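The budget for the laundry job closed in February and I've only now added it up. The second pair of grippers from Tridgate was the big item, at 283 pounds. Cables and connectors came to 104, which I hadn't planned for.

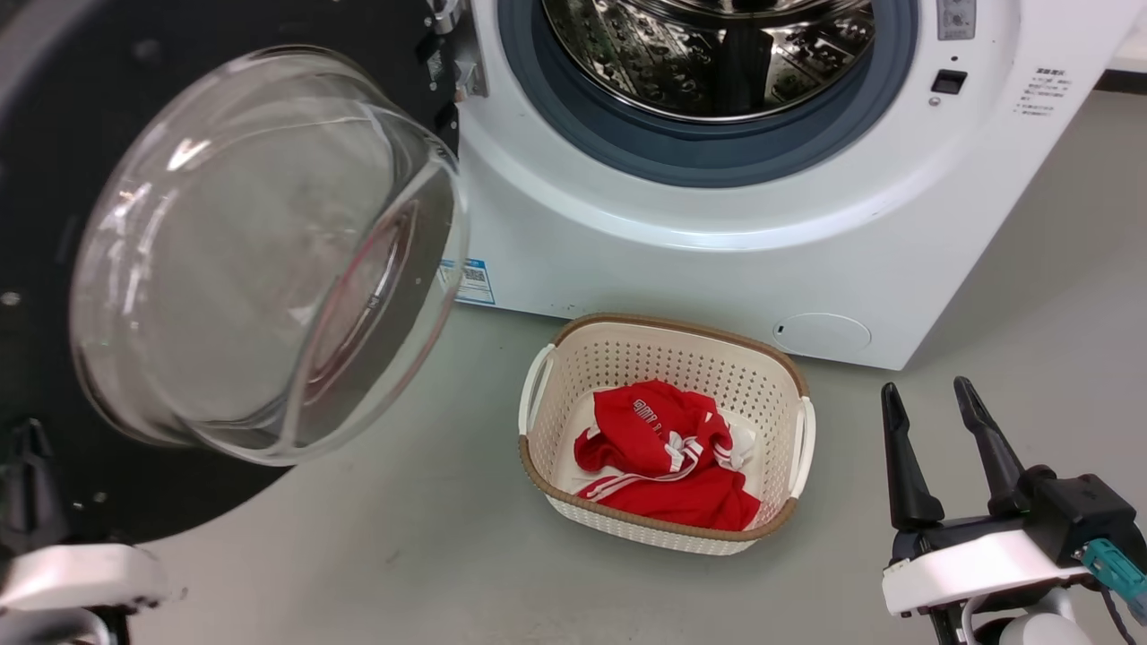
Door open, red top in the basket.

Next on the list is a spare set of fingers. Norton wants 197 for them, Byun nearly 100 — but Byun's delivery is slow. I'll probably order from Byun anyway and leave the machine and basket as they are. 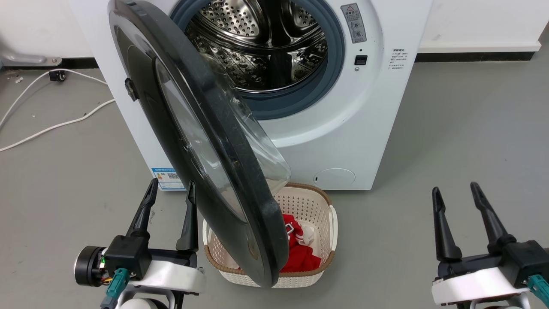
Filed under: Robots, Spending

Skudura still owe me a quote for the mounts.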